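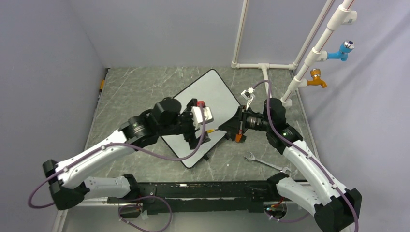

Posted by Ineke Willems on 2021-11-13 | Filed under: Home, Letters, Odds and Ends | 2 comments

My aunt wrote letters the way other people make coffee, first thing in the morning and without giving it much thought. She had a pad of thin blue paper and a pen that leaked a little at the top, and by the time the rest of us came down to breakfast there would be an envelope leaning against the sugar bowl, stamped and ready to go. I used to think she must have had very interesting friends. Then in August we cleared out the house in Dravham and I found the boxes, and I can tell you that most of those letters (and the answers to them, which is what she'd kept) were about the weather, plums, and whose knee was acting up.

I loved every one of them. I sat on the floor of the back bedroom with my legs going numb and read about plums for an entire afternoon while my cousin carried furniture past me and sighed, and I'm sorry about that, I did help with the wardrobe later.

Anyway! That's how I came to be writing letters again, and since a few of you asked after my last post what I'd been up to, I thought I'd tell you how it's been going.

The first one took me three evenings. I had forgotten how slow it is. When I type I'm forever backing up and fixing things, and with a pen you get halfway through a sentence and realize you've painted yourself into a corner, and the only way out is to keep going and hope there's a verb at the other end. I threw away four sheets. The fifth had a crossed-out line in it and a smear from the side of my hand, and I mailed it anyway to my old neighbor Mrs. Igwe, who moved away to be near her son and who I had been meaning to call for so long that I'd become embarrassed to do it.

She wrote back inside of a week. Two sides, both filled right to the edges, with one last thought running up the margin so that I had to turn the page sideways to read it. She told me about her new kitchen, which she doesn't like, and her new balcony, which she does, and she asked whether the man across the street still washed his car in his slippers. (He does, Mrs. Igwe. He has new slippers.) I've known her for years and I don't think I'd ever heard her say so much in one go. On the phone she's always in a hurry to let you go, as though it were still costing somebody money by the minute.

My handwriting, I should say, is terrible. It was never pretty, but after so many years of doing nothing but shopping lists it has turned into something with a slant at the beginning of the line and a completely different slant at the end. My r's and my n's can't be told apart. At school we had a teacher who made us fill page after page with loops, just loops, like a very long spring, and I hated it so much that I used to draw little faces in them. Well, I've gone back to the loops. I do a row or two while the kettle boils, and I can't say they're even, but my hand doesn't cramp up the way it did in the beginning, and there's something soothing about making a shape over and over with no meaning to it at all.

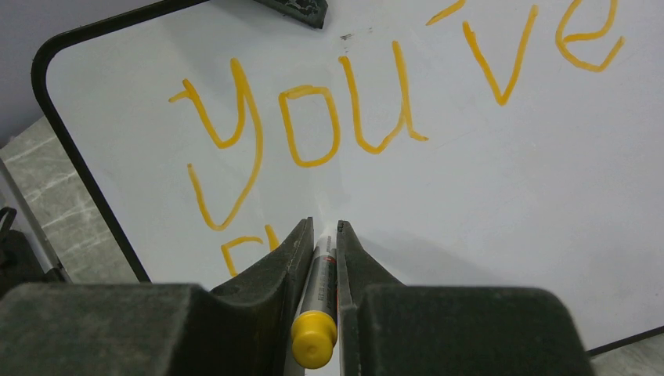 I've also gotten fussy about pens, which my husband finds very funny coming from a person who for most of her life used whatever was rolling around in the bottom of her bag. I started with a ballpoint, and I have nothing against ballpoints, but you do have to press, and by the second page I was tired. There's a little shop called Serier behind the post office that sells stationery and greeting cards and, for some reason, umbrellas, and the woman there let me stand at the counter and scribble with one thing after another until I found a felt tip that I liked. I bought 2 of them, and then went back the next day for a pad of paper with 100 sheets, and I've already used up 35 of those if you count the ones that went in the recycling.

Cudo is no help at all, by the way. Cudo is our cat, for anyone new here, and he has decided that a sheet of writing paper is the best place in the house to sit. If I move him he waits until I've found my place again and then comes back and puts one foot on the wet ink. My letter to my brother went off with half a paw print on it, and my brother called me up to ask about it, so I suppose you could say it worked as a letter, even if I still haven't gotten a written answer out of him.

What I hadn't expected is how much I'd notice during the day. When you know you'll be sitting down in the evening to tell somebody something, you start saving things up. The bakery had a sign in the window with "bread" spelled two different ways. The big chestnut at the end of our road dropped nearly all its leaves in one night, and the boy next door raked them into a pile and then lay down in it with his school bag still on. None of that is news. I'd never have phoned anyone about it. But it went into a letter to my goddaughter, who is away at college and homesick, and she told me she taped it up over her desk.

I did sit down one rainy evening and make a list of everybody I owe a letter to, and it was so long that I put it in a drawer. I think my aunt must have written 2,000 letters in her life and I'll never catch up with her, so I've stopped trying to be organized. I write to whoever I've been thinking about that day. Sometimes that means the same person gets two in a row and somebody else has to wait, and so far there have been no complaints.

If you'd like to get one, leave me a comment or send me your address the usual way. I can't promise you anything exciting. The plums are finished for this year, but I've got plenty to say about the gutters, and my knee has started clicking on the stairs.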